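What I learned collecting demonstrations in simulation

I spent most of April gathering demonstrations for a two-handed pick and pour policy, and since a couple of people have asked how the collection side went, I am writing it down before I forget the details. There is plenty of writing about training and not much about the part where you sit in a chair for hours and move simulated arms.

The setup is simple. I run the Westbridge environment, which is a table with a few objects on it and a two-armed humanoid with jointed hands. I drive it with hand tracking. The tracking data goes through Takthorpe, my own retargeting script, which turns my finger positions into joint angles for the robot. Episodes get written by a logger called Flesosar, named late one night and never renamed. Everything runs on a single desktop under my stairs.

The task has a cylinder, a cup with a small bead in it, a tray and a pad. The left hand deals with the tray side and the right hand deals with the cup side. At the end the bead should be out of the cup and on the tray, and the cup should be standing on the pad. It takes me 20 seconds when I am fresh and a good deal longer when I am not.
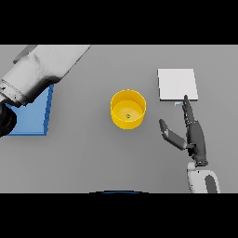 My first plan was to record as many episodes as I could and sort them out later. I got to 479 before I stopped and looked at what I had. The number was fine. The contents were not. A lot of the episodes were me learning to do the task, with long pauses while I worked out where my thumb was, and a policy trained on them learned to pause. It would bring the hand up to the cup and wait there, the way I did.

So I went back and watched all of them at double speed, which took two evenings. I threw out anything with a pause longer than 2 seconds that had no reason behind it. I kept the ones where I missed a grasp and recovered cleanly, because I want the model to see what to do after a miss. I did not keep the ones where I missed and then flailed. The line between those is a judgment call and I made it differently on the second evening than on the first. I only noticed when I compared my notes, so I redid part of the first batch.

Where the hand starts out matters more than I expected. For the first few sessions I began every episode from the same rest pose, because the reset button put it there and I was lazy. The policy did well from that pose and badly from anything else. Now the reset adds a random offset to both arms, and sometimes I drop the robot into the middle of the task and record from there. Those partial episodes are quick to make and they helped more than another evening of full ones would have.

Depth is the hardest thing to get right by hand. I view the table from overhead, close to straight down, and from there it is easy to tell where a fingertip is across the table and hard to tell how high it is. I knocked the cup over more times than I want to admit. I tried a second viewpoint in a small window, but I kept looking at it at the wrong moment. What worked was slowing down for the last bit of the approach — and then trimming nothing, so the slow part stays in the data. The policy slows down there too, and I am fine with that.

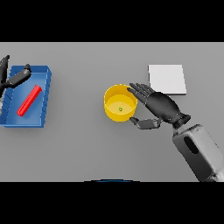 Grasping the cup is where most of my rejected episodes come from. There are several ways to pick up something round, and early on I used whichever one my hand felt like. Sometimes I pinched the rim, sometimes I wrapped it, and once in a while I pushed it a little first. The model averaged these into something that did none of them. I settled on one approach and stuck to it: the four fingers stay together up by the far rim, the thumb comes down low on the near side, and the cup ends up between them before anything closes. It feels stiff to do over and over, but the results got better within one training run.

I also changed how long I work. After 8 good episodes in a row I take a break, whether or not I feel tired. My worst data all comes from the end of long sessions, and I could not tell at the time. Flesosar stamps each episode with its position in the session, so I could check this, and the drop is easy to see.

A note on Kwok, the labeling tool I wrote for this. It plays an episode and lets me tag it keep, drop or unsure with one key. The unsure tag was a mistake. I used it far too much and then had to go through all of those again. I have taken the key out. If I can't decide by the time an episode finishes, it goes in the drop folder.

Next I want to vary the objects. So far the positions change a bit and the sizes not at all, and I don't expect the policy to cope with a wider cup. I also want to fix the thumb mapping in Takthorpe, which gets jumpy when my hand turns past a certain angle. I have been working around it by keeping my wrist straight, and I assume the model has picked that up from me as well.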